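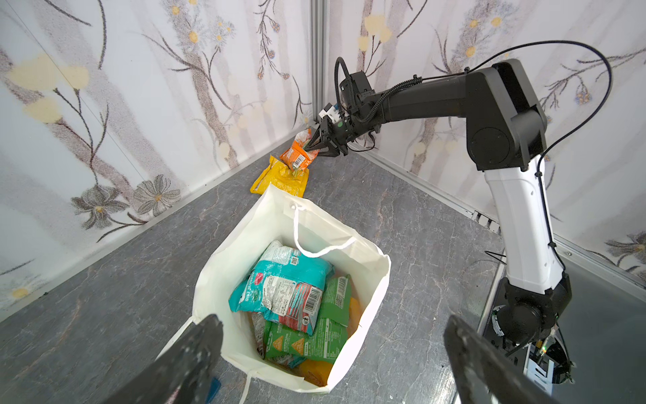 Narnemgate workshop, 2019-08-04

Second go at the walnut ink, and this one is a cracker! Emmett Ostrowski brought the husks over from Fomley in April, already dried, and they have been sitting in the blue tub under the sink ever since. I tipped the lot into the big enamel pan with rainwater and kept it just below a simmer for 16 hours, split over two sessions with the lid on between. Last time I boiled it hard and got a thin tea-coloured thing that sat on top of the paper and sulked.

Strained through the old pillowcase, then through coffee filters. The filters clog very fast — next time let the pot settle overnight and ladle from the top. Put it back on the heat and took it down to 40 per cent of the volume. Gum arabic at 2 per cent by weight, stirred in while warm. One clove per bottle against mould (Emmett says I should use more, but I can't stand the smell of it when I'm writing).

Colour on the Gudon paper is lovely. A proper deep brown, slightly red where it pools at the end of a stroke, and it goes almost black if you lay a second coat over the first. On the Arai it feathers a bit along the fibres, mostly on the rough side. Smooth side is fine with a steel nib. With the reed pen it is gorgeous on both, and I got through a whole sheet of nothing but capital Rs before I remembered I was meant to be testing.

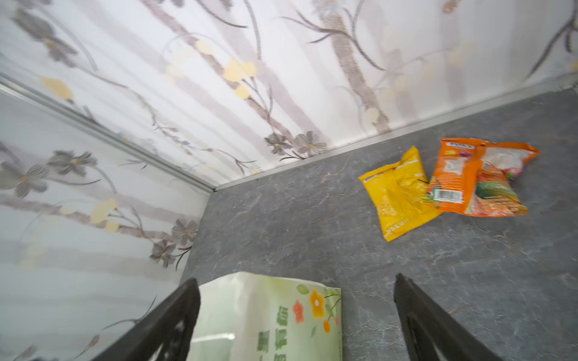
The iron batch is another matter. Same base, with a pinch of rusty-nail liquor added to a small jar of it, and it went grey-green at once and dropped a sludge to the bottom within the hour. I had the liquor far too strong. Poured off the clear part and kept it anyway, because the grey is quite pretty as a wash. Label it properly! There are already three jars on that shelf that say "brown?" in my handwriting and I have no idea what is in any of them.

Window test: strips of both papers taped up on the south side, half of each covered with card. Leave until 94 days are up and don't peek. The first batch faded badly on the uncovered half, but it was so weak to begin with that I'm not sure it tells us much.

Emmett's notes on the pot, copied here so they don't get lost: husks picked green and left to blacken give more colour than ones picked up brown off the grass. Don't use the aluminium pan. Wear gloves. (I didn't, and my thumbs are the colour of a sideboard.)

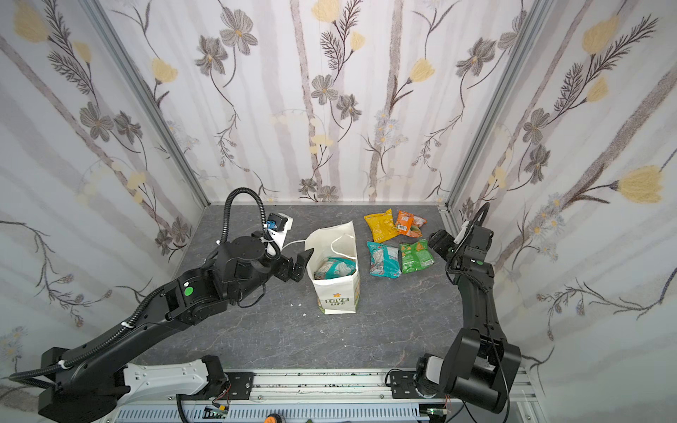 Two arms, a white paper bag and the snack packages, with the flowery wallpaper behind.

Still to do: wash out the pillowcase, find more small bottles with decent lids, try a drop of honey in one of them to see if it flows better from the ruling pen. Ask Emmett if there are any husks left at Fomley, and whether he wants the iron jar for his washes.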